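## 4. Entering and publishing a death notice

This section is for the office staff who prepare notices in Zestmont, the notice program used by the Theodorakopoulos and Tilley funeral homes. Before you start, you must have a user name with the right "Editor" or higher. If you can only read notices, please ask your office manager to change your right first (see section 2).

Keep the signed family form on your desk while you type. The program does not compare your text with the form, so this checking is your work.

### 4.1 Create the notice

1. Open **Notices** and click **New notice**.
2. Type the full name of the deceased person in the field **Name**. Write the family name last. A maiden name goes in its own field and the program puts it in parentheses.
3. Enter the date of birth and the date of death as day/month/year, for example 15/05/2021. The age is calculated by the program and you cannot type it.
4. Choose the town from the list. If the town is missing, choose **Other** and write it by hand.
5. Click **Save draft**.

> **Note:** A draft is visible only for your own office. The Didthorpe office cannot see drafts of the Tilley office, also if both offices serve the same family.
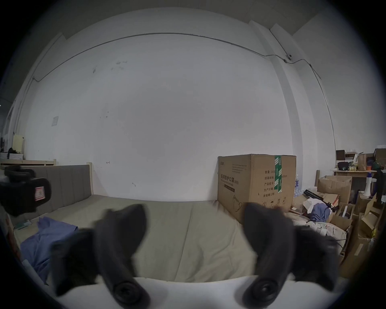
*White wall with a sheet of paper taped on it.*

### 4.2 Write the text

The text field accepts up to 600 words. When you have only 100 words left, the counter under the field becomes orange. The local newspaper may have a shorter limit, so please ask them before you promise a length to the family.

1. Click **Text** and choose one of the 4 layouts. The layout "Plain" has no headings and is the most used.
2. Type or paste the text. If you paste from an e-mail, use **Paste without format**, otherwise the line spacing can be wrong in the printed copy.
3. List the relatives in the order that the family gave on the form. Do not change this order, even when it looks unusual to you.
4. For relatives who died earlier, use the button **Preceded by**. The program then makes a separate paragraph.
5. Read the whole text one time aloud. Many mistakes in names are found in this way.

> **Caution:** Do not write the street address of the family in the text. The house is often empty during the service, and the published notice can be read by everybody.

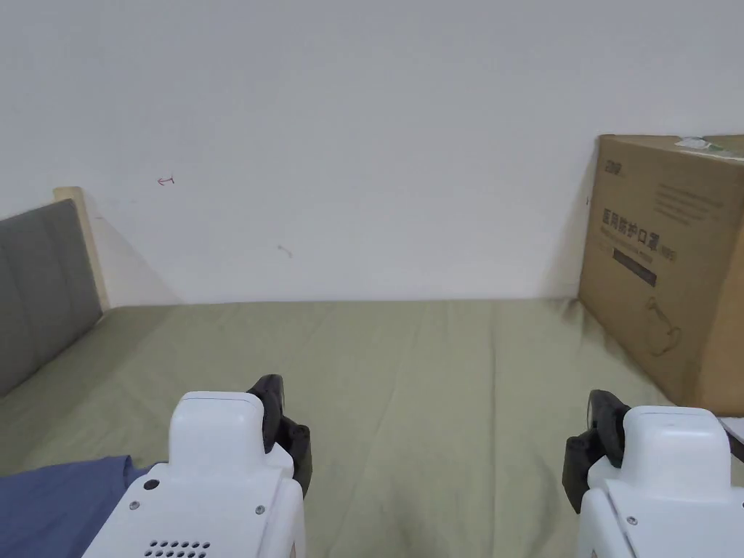
When the text is finished, continue with the service details. They are kept apart from the text because they change often, and a change of the hour should not require a new approval of the complete notice.

### 4.3 Add the service details

1. Click **Service** and then **Add event**. Visitation, funeral and burial are separate events.
2. Enter the place, the day and the hour. For a private service, mark **Private** and leave the place empty.
3. If the family prefers donations, write the name of the organization exactly as on the form.
4. If the date is not decided, choose **To be announced**. You will get a reminder each morning until a date is entered.

### 4.4 Approval and publishing

1. Click **Send to family**. The contact person receives a link to read the notice.
2. Wait for the status **Approved**. The link is valid for 2 days. After this time you must send it again.
3. Click **Publish**. The notice appears on the website after about ten minutes.

> **Caution:** After publishing, the name and the two dates are locked. Corrections of these fields are made only by Styliani Alexiou at the main office. Send her the notice number and a scan of the form, and do not create a second notice for the same person.

To remove a notice from the website without deleting it, see section 5, "Hiding and archiving".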